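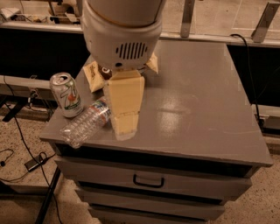
Ásdís Vestergaard wrote after the last session that she had always thought the date on a bag of chips meant the food was unsafe the next day, and asked if she had been throwing out good food for years. Probably some of it, yes. Her question is a good place to start this handout, which covers dry and packaged foods kept at room temperature. Fresh food and leftovers were in the handout for session four.

Last updated: August

Session 5: Keeping Dry Foods at Home

1. What the dates mean

"Best by" and "best before" are about quality. The maker expects the food to taste and feel the way it should up to that date if the package has stayed closed. After that it may be a little stale or faded in flavor. "Sell by" is mostly for the store, so it can track its stock. "Use by" is the one to take more seriously, especially on chilled foods. Infant formula is a special case and should not be used after its date.

None of these dates applies in the same way once the package is open. A bag opened in March and clipped shut is on its own clock from then on. Write the opening date on the package with a marker. Lærke Kvaran, who took this course last year, uses masking tape on jars, and it peels off clean when the jar is washed.

2. What makes dry food go bad

Moisture. Crackers, chips and cereal are made with very little water in them and they take it up from the air. The result is a soft texture. Flour and sugar will clump. If enough water gets in, mold can follow.

Air. Oxygen reacts with fats. Foods with more fat in them, such as nuts, chips, whole wheat flour and brown rice, turn rancid sooner than white rice or plain pasta. Rancid food smells like old paint or crayons and tastes bitter.

Heat. Higher temperatures speed up both of the above. A steady 68 degrees or a bit lower is fine for most dry goods. The cupboard over the stove is usually the worst one in the kitchen, and it is where most people in class said they keep their oil.

Light. It fades color and flavor in spices and speeds up rancidity in oils. A clear jar on a sunny sill looks nice and shortens the life of what is in it.

Insects. Pantry moths and flour beetles often come home inside the package. They can get through thin plastic and paper.

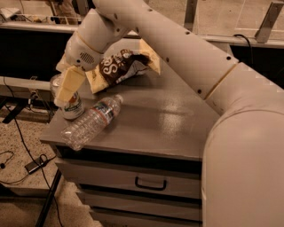 The second point, air, is the one you can do most about after opening. Press the extra air out before you fold the top down. Fold it several times, then clip it. Rolling the top without a clip does very little, as it opens again on its own. For anything you will keep longer than a week or so, move it to a container with a tight lid.

3. Containers

Glass jars with a rubber seal keep out air, moisture and insects. They are heavy and they break. Hard plastic boxes with a gasket are nearly as good if the gasket is clean. Wash it and let it dry fully before you refill. Metal tins keep out light, but many have loose lids, so leave the food in its inner bag.

Do not pour new flour on top of old flour. Empty the container, wipe it out, then fill it.

4. Rough keeping times, opened, in a cool cupboard

Chips: one to two weeks
Crackers: three to four weeks
Breakfast cereal: two to three months
White flour: six to eight months
Whole wheat flour: up to three months, longer in the freezer
Dried beans: over 12 months, but they take longer to cook as they age

Your own cupboard may do better or worse. Smell and look before you use anything old, and throw it out if you see mold, webbing or insects. Do not taste food that looks moldy.

5. For next time

Pick one shelf at home. Write down each item, the printed date, and the opening date if you know it. Move whatever is oldest to the front. Bring the list to class. We will use the lists to plan a week of meals around what people already have, and the Rultdale group will join us for that part.

If you miss the session, the worksheet will be in the tray by the Villel room door.

12 shares | 2 comments

Contact the course office | Copyright Undov Adult Learning | Back to top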